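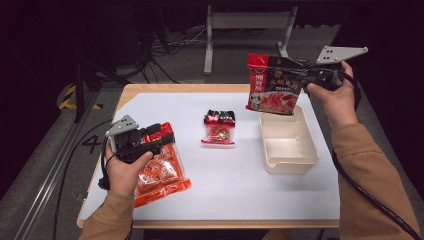 Revska has today released version 19 of its grasp-timing module, which decides when each of two grippers should close, hold and let go. The module is trained on demonstrations given by hand, with one gripper in each hand. Packets have been the hardest class for us. An orange one gripped by its upper edge hangs down towards the table and hides its own lower corners from any camera placed above, and a black and red hot pot seasoning packet held over an open container raises a separate question, namely the height at which release should be permitted.

---

2/ Previous versions treated release as a single event. The planner now holds three states: carry, hover and release. A gripper may not leave hover until the estimated position of the lowest point of the packet lies within the opening of the container.

---

3/ The lowest point is no longer taken from the gripper pose plus a fixed length. Packets bend, and their contents settle to one end. The estimate is updated at 15 Hz from the wrist pose and the overhead view together.

---

4/ Training set for this release: 237 demonstrations, all two-handed. Demonstrations in which one hand was idle throughout have been removed and will be published separately under the name Vundik.

---

5/ Known fault. When both grippers are in hover, the planner may give priority to the left one without cause. Users of the Motness scheduler are advised to set the priority field by hand until a correction is issued.

---

6/ Log files from version 18 cannot be read directly. The conversion tool, Goh, handles up to 1000 files in one run and writes a list of any it has skipped. **Please keep the original logs.** Time stamps are rounded during conversion.

---

7/ Printed lettering on packets is masked before training. We found that the perception model had begun to use the print to judge which way up a packet was held, and it did poorly on plain ones.

---

8/ The next release is planned for November and will cover handover between grippers. Fault reports should state the module version and the scheduler setting in use.

25 May 2020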